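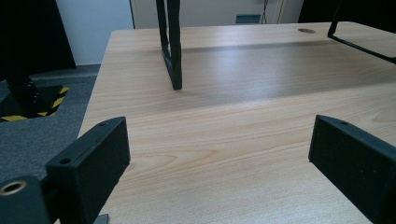
Heller Holztisch: ölen, wachsen oder doch lackieren?
Forum Wohnen und Werkeln > Möbelpflege

natasa_k
Verfasst im August 2016

Hallo in die Runde,

ich lese hier schon eine Ewigkeit still mit und habe mich jetzt endlich angemeldet, weil ich mit meinem Tisch nicht weiterkomme. Der ist vor vier Jahren mit uns umgezogen und muss seitdem alles mitmachen, Frühstück, Hausaufgaben, Steuererklärung, und im Advent wird darauf der Plätzchenteig ausgerollt (ja, direkt auf dem Holz, meine Großmutter hat das auch so gehalten). Ich mag die helle Farbe sehr und möchte auf keinen Fall, dass er so orange wird wie der von meiner Schwester.

Bisher habe ich nur feucht gewischt und ab und zu ein bisschen Bienenwachs aufgetragen. Jetzt fühlt er sich an manchen Stellen stumpf an, und an meinem Stammplatz ist ein Ring von der Teekanne, den ich nicht mehr wegbekomme. Im Baumarkt hat man mir Hartöl von Reltau empfohlen, die Nachbarin schwört auf Lack. Was macht ihr denn so?

Liebe Grüße
Nataša

Rhydian Llewellyn
Hallo Nataša, und herzlich willkommen!

Bitte keinen Lack. Ich weiß, das klingt streng, aber ich habe vor Jahren einen Küchentisch lackiert und es bitter bereut. Am Anfang sieht das großartig aus, dann kommt der erste tiefe Kratzer, da zieht Wasser rein, und am Ende schleift man die ganze Platte ab. Bei Öl nimmst du dir einfach die Stelle vor, die es braucht, und gut ist.

Zum Ring: Ist er weiß oder dunkel? Weiße Ringe sitzen meistens nur im Wachs. Da hilft oft schon ein Baumwolltuch und das Bügeleisen auf kleiner Stufe, ganz kurz und ohne Dampf. Dunkle gehen tiefer, da wirst du schleifen müssen.

Sunil Liyanage
Da muss ich für den Lack eine Lanze brechen, lieber Rhydian. Wir haben drei Kinder, und bei uns wird gemalt, gekleckert und geknetet, was das Zeug hält. Matter Wasserlack, dünn aufgetragen, zwei Schichten mit Zwischenschliff, und der Tisch sieht nach sieben Jahren immer noch ordentlich aus. Die Farbe hat sich kaum verändert, und darum ging es Nataša ja. Mit Öl wird helles Holz fast immer wärmer im Ton, das sollte man ihr schon dazusagen!

natasa_k
Danke euch beiden! Der Ring ist weiß, also hole ich heute Abend das Bügeleisen raus (mit Herzklopfen). An das Nachdunkeln hatte ich beim Öl gar nicht gedacht. Gibt es da einen Trick?

Prapai W.
Ja, den gibt es, nimm ein Öl mit etwas Weißpigment. Ich benutze das von Plemwood, die Dose mit 333 ml hat mir für den Esstisch und beide Bänke gereicht. Wichtig ist, dass du den Überschuss nach einer Viertelstunde gründlich abnimmst, sonst klebt es noch tagelang. Und die getränkten Lappen bitte draußen ausgebreitet trocknen lassen und niemals zusammengeknüllt in den Müll werfen, die können sich von selbst entzünden!

Was bei mir außerdem viel gebracht hat: Alles, was dauernd auf dem Tisch steht, kommt auf etwas drauf. Bei mir gibt es keine Ränder mehr, seit die Sachen eine Etage höher wohnen.

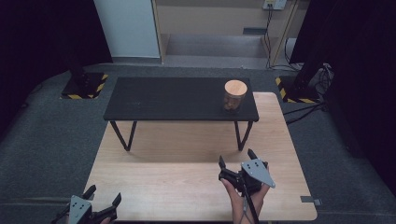 Kleines schwarzes Tischchen auf dem großen hellen, rechts darauf der Behälter mit dem Holzdeckel

Unter die Beinchen kann man noch Filz kleben, den gibt es selbstklebend auf der Rolle. Ich schneide ihn mir mit der Nagelschere zurecht.

Sunil Liyanage
Schöne Idee mit dem Tischchen, das merke ich mir. Beim Pigmentöl bin ich trotzdem skeptisch. Bei meinem Schwager ist es fleckig geworden, in den Poren saß lauter weißes Zeug.

Prapai W.
Dann hat er vermutlich nicht gut aufgerührt oder zu fein geschliffen. Ich höre bei 150er Papier auf, dann nimmt das Holz schön gleichmäßig an.

Hưng Đỗ
Ich komme ja eher aus der Seifenecke und möchte die hier wenigstens erwähnt haben. Helle Holzseife, in lauwarmem Wasser aufgelöst, immer in Faserrichtung gewischt und mit einem fast trockenen Tuch nachgegangen. Das hält die Farbe wunderbar hell und kostet beinahe nichts. Man muss halt dranbleiben, am Anfang jede Woche, später seltener. Gegen Rotwein hilft es nur mäßig, das gebe ich gern zu.

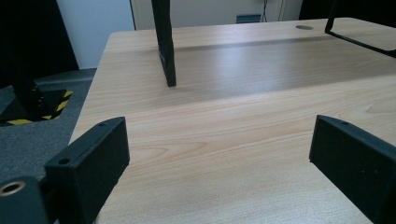

Vor dem ersten Seifen müsste das alte Wachs allerdings komplett runter, sonst perlt die Lauge nur ab und man ärgert sich. Ich nehme dafür Orangenölreiniger und ein weißes Pad und lasse die Platte danach über Nacht in Ruhe. Und unbedingt erst an der Unterseite probieren!

Rhydian Llewellyn
Das mit der Unterseite unterschreibe ich sofort, egal wofür man sich entscheidet. Und Sunil, bei drei Kindern verstehe ich deinen Lack ja irgendwie. Schön finde ich ihn trotzdem nicht ;-)

natasa_k
Kurze Rückmeldung: Der Ring ist weg!! Ich habe richtig gejubelt, mein Mann kam aus dem Garten gelaufen, weil er dachte, es sei etwas passiert. Zur Fläche selbst: Ich werde wohl beides unten ausprobieren, links Seife, rechts das Öl mit Pigment, und dann ein paar Wochen abwarten. Hưng, muss die Seife weiß eingefärbt sein, oder geht auch die naturfarbene?

Hưng Đỗ
Für helles Holz die weiße. Die naturfarbene macht auf Dauer gelblich.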